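Filed under: Workshop practice, Grippers, Maintenance

Care and setting-up of the hand-held gripper, second version

The first version of this procedure was posted here in November and has been overtaken by changes to the jaws and to the mounting of the camera. Readers who printed it are asked to discard the printed copy. The part numbers for the old pads no longer apply, and the torque setting given for the side screws was too high for the present housing.

These notes concern one tool only, the second of the hand-held grippers used on the Sukasus work, which I have had on my bench for most of the year. I do not claim that they apply to the others. The tool was assembled from a Virkimeck kit, with a grey housing and a pair of curved jaws lined in dark mesh. It is carried by an operator, who opens and closes the jaws by hand while the camera records what the jaws are doing. The recordings are later used to teach the fixed arm the same movements, and any fault in the tool is therefore passed on to the arm. A loose pad that an operator corrects for without thinking becomes a habit in the data.

At the date of writing, September 22, 2019, the tool has completed 201 sessions. It has had two sets of jaw linings, one new trigger spring and one new camera cable. The housing is the original.

Before a session

The tool is taken from its case by the handle. It should not be lifted by the jaws, and it should not be lifted by the camera bracket, although the bracket is the part that comes most naturally to hand. Damián Ibarra has proposed a strap across the bracket to discourage this, and I have no objection to it provided the strap stays out of the view.

The jaws are opened and closed fully, slowly, with nothing between them. The operator watches for two things. The tips should meet without one riding over the other, and the movement should feel the same all the way through. A slight roughness near the closed position has been present since the tool was built and may be ignored. Roughness in the middle of the travel may not, and the tool should then go back to the bench.

The linings are inspected next. The mesh should lie flat against the jaw along its full length. The edge nearest the tip is the first to lift, and can be felt with a fingernail before it can be seen. If it has lifted, the lining is replaced. Regluing the corner was permitted under the first version of this procedure and is now withdrawn; the repair held for a few sessions and then left a ridge of hardened glue under the mesh, on which thin objects turned.

Last, the camera is switched on and the picture is checked on the laptop. Both sides of the jaw opening should be in view, with the point where they meet close to the centre line. The wide lens bends everything towards the margins, so straight edges in the room are no guide at all. I use a printed card with a single line down the middle, held between the closed jaws, and compare the line with a mark on the laptop screen. The card is kept in the lid of the case. Would whoever borrowed the spare please return it.

Setting the camera

The camera should be adjusted only when the card shows that it needs adjusting. For some months it was the custom to reset it at the beginning of each week, and the effect was that every week's recordings had a slightly different view of the jaws. Dong-geon Min, who prepares the recordings for training, noticed this before I did. His comparison of two weeks laid side by side was not comfortable viewing for the person responsible for the tool.

The method is as follows. Support the housing on the foam block with the jaws closed on the card. Slacken the two bracket screws by a quarter turn. Move the camera until the line on the card and the mark on the screen agree, then tighten the screws alternately, a little at a time. Tightening one fully before the other pulls the bracket round, and the whole adjustment must be repeated. Open and close the jaws 12 times, check the card again, and enter the result in the book with your initials.

If the line cannot be brought to the mark within the travel of the bracket, the bracket is bent. It should be replaced from stock. I have tried straightening one in the vice and would advise against it.

Cleaning

The housing is wiped with a damp cloth after every session and dried with a second one. No solvent is used on the grey parts. A previous cleaning with a solvent wipe left a shiny patch on the matt surface of the other tool, and the patch reflects the ceiling lights into the lens. It has never come out.

The mesh needs more care. Dust and crumbs collect in it, and juice from food items dries there and stiffens the weave. The order of work is a soft dry brush first, then a cloth wetted with plain warm water, then the brush once more when the mesh is dry. The tool should stand with its jaws open for 60 minutes before it is returned to the case. The case is lined with foam and holds moisture. I found this out in the spring, when a tool put away damp on a Friday had an unpleasant smell when it was next opened.

Food is the hardest test of the linings, and I would ask operators to write in the book when a session has included it. The entry need not be long. "Fruit" is sufficient.

The lens is cleaned with a blower and then, if necessary, with a lens cloth. The cloth used for the housing must not be used for the lens. The two are different colours, and this has still gone wrong.

Replacing the linings

Linings are now bought cut to shape from Witkowska. We formerly cut them by hand from sheet, and although the cost was lower, no two pairs were quite alike. Henryk Sikora kept the old template and would be glad to hear from anyone who has a use for it.

Both linings are changed together, even when one appears sound. A new lining grips more firmly than a worn one, and with one of each fitted, an object being held tends to creep round towards the worn side. The old lining is warmed gently and peeled from the wide end towards the tip. All traces of adhesive are then removed with a plastic scraper. A metal blade will mark the jaw, and the mark will show through the next lining as a line of wear.

The new lining is laid from the tip backwards, pressed down with the thumb, and trimmed only if it stands proud of the edge. The jaws are closed on a strip of waxed paper and left under light pressure overnight. I am aware that the adhesive packet gives a much shorter time. The shorter time was followed once, before a demonstration at Gralusis, and a lining came away on the second object.

After the linings have been changed the closing position must be checked again. The new mesh is thicker than the worn mesh and the tips will meet a little early. There is a stop screw inside the housing, reached through the small slot on top, which is turned outwards until the trigger comes fully home without strain. Half a turn has been enough on each occasion so far.

The trigger spring

I have little to add to what was written in the first version. The spring weakens slowly, and operators adapt to it so well that they do not report it. Miłosz Cieślak hung a small weight from the trigger on the day the new spring was fitted and recorded how far it moved, and we have repeated the measurement every month. The figures are in the back of the book. There is not yet any clear change, and I would not care to draw a conclusion from them.

Spare springs are in the second drawer, in the tin. The longer springs in the same tin belong to the earlier model and will fit, badly.

Faults not yet explained

Two matters remain open. The first is an occasional break in the recording lasting less than a second, which occurs with the new cable as it did with the old one. It has never occurred on the bench. Nikola Czarnecka suspects the connector at the laptop end, which is under some strain when the operator turns to the left, and we have begun taping the cable to the laptop stand as a trial. Operators who notice a break are asked to write down which way they were facing.

The second is a faint click on opening, heard only when the tool is held with the jaws pointing downwards. I have had the housing apart and found nothing loose. The screws, the stop and the pivot were all sound – the pivot was, if anything, in better order than I expected. The click does not appear to affect the movement and the tool remains in use. It will be opened again when the linings are next due, and I should be grateful in the meantime if nobody attempted to cure it with oil, as oil on the pivot travels to the mesh and the mesh cannot then be cleaned.

The book stays with the case. Entries are to be made in ink on the day of the session, including for sessions in which nothing went wrong.

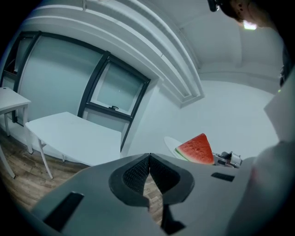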